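Stumwood Tabletop Set: README

Version 2, February 11, 2020
Maintained by Trinidad Painemal and Hefin Phillips

Summary

Stumwood is a set of 389 recordings of small household jobs done at a table. The jobs are the kind that come up after a meal: putting cups on a shelf, taking them down again, folding a towel, wiping a spill. Each recording covers one job from start to finish and comes with a still taken from it and a line of text naming the items.

What is on the table

The items were chosen by Bernadette Ó Riain from ordinary kitchen stock. Most are plastic, so that a drop does not end the day. The drinkware group has a green cup, a yellow mug and a clear measuring pitcher. The textile group has towels and dishcloths. A full list with item codes is in items.csv.

The shelf is a low board on a black metal frame and stands on the tabletop itself. Cups and mugs go on the board. Towels stay on the table. If a towel is on the shelf in a recording, the text line says so.

Job groups

There are nine job groups. The two largest are shelf_cups and towel_fold. Some recordings belong to both, and these are listed twice in jobs.csv with the same recording number. Count by recording number if you need a total.

Folder layout

recordings/ one folder per recording
stills/ one image per recording
items.csv item codes, color, material
jobs.csv job group and text line
notes.txt remarks by Nicanor Daza, unedited

Labels

Colors are given as a person would say them at home. "Green" and "teal" are kept apart, and the teal towel is never labeled green. A cup has no handle and a mug has one. The measuring pitcher was called "jug" in version 1; old labels were changed in items.csv but not in notes.txt.

Known problems

Clear plastic is hard to make out against a bright background. Outlines drawn for the pitcher are less exact than those for the other items.
Loose threads on towels are not included in the towel outline.
The contents of containers are not labeled.
Two recordings in towel_fold have no text line. Ikhsan Entili will add them in March.

Sample still

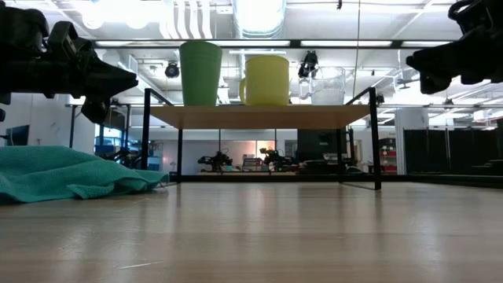 Green cup, yellow mug and measuring pitcher on the shelf, teal towel on the table. Job group: shelf_cups.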